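About Rokumora

Rokumora packs canned drinks for small brands. We run two sites, the main one at Ekthorpe and a smaller one we call Nicholas after the street it stands on. Customers send us mixed pallets, and our people sort the cans, check them and put them into variety cases. We have done it by hand for as long as the company has existed, and most of it is still done by hand.

You may have heard that we are "going automated." We would put it more carefully. In September we started Mirnon, a trial with two robot arms and one table. The pitch we were given promised 2,000 cans a shift. Our best shift so far is 647. An experienced packer at Ekthorpe clears 1,403 and still has time to complain about the tape guns. 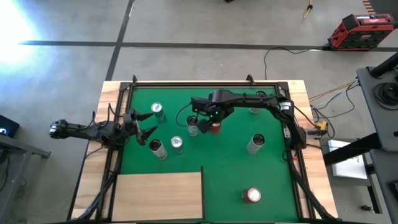 Two arms, eight cans, one green table.

Why carry on, then? Variety packing is hard on wrists and shoulders, and we have lost good people to it. If a machine can take over the dullest part of the sorting, we want to know. We also want to know what it costs in attention, and that part of the pitch was thin. Somebody has to set out the cans, watch the arms, clear a jam and start over. That is a job. It needs training and it should be paid like one, and we have told our supplier we won't accept a savings figure that leaves it out.

What has changed for staff so far is modest. A few packers have moved to Mirnon for part of the day. Some like it. Others say that standing beside a machine waiting for it to go wrong is more tiring than packing, and we take that seriously. Nobody's hours have been cut for the trial, and we have put that in writing.
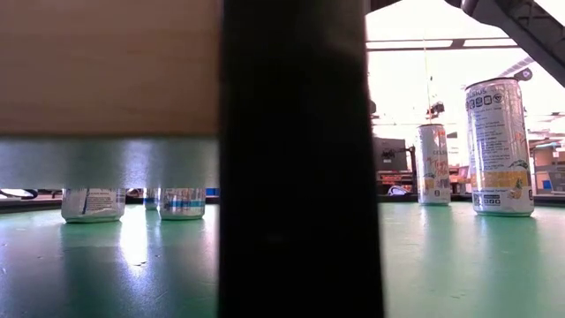

Words and pictures: the Rokumora floor team, Ekthorpe

Drinks cans look simple until you have to tell them apart. Tall ones, short ones, two flavors with nearly the same label. A packer reads the fruit on the side without thinking about it. We were told the arms would learn this quickly, and we are still waiting to see it on a full pallet with dents, torn wrap and bad light.

We keep our own log, all 334 entries of it, including the dropped cans. Any employee can read it in the break room.

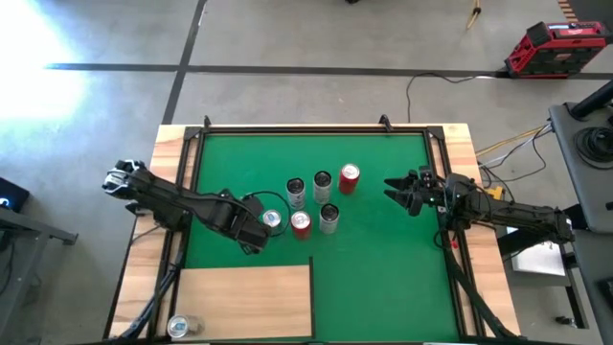

OUR PEOPLE AND WORKPLACE

Mirnon stays a trial until the packers who work with it say it makes their day better. They vote on it before we buy a second table. If the answer is no, the arms go back and we spend the money on lifting aids and better benches, which several people asked for in the first place.

Want to see the log or visit Ekthorpe? Ask at the front office. Mornings before 10:30 are best.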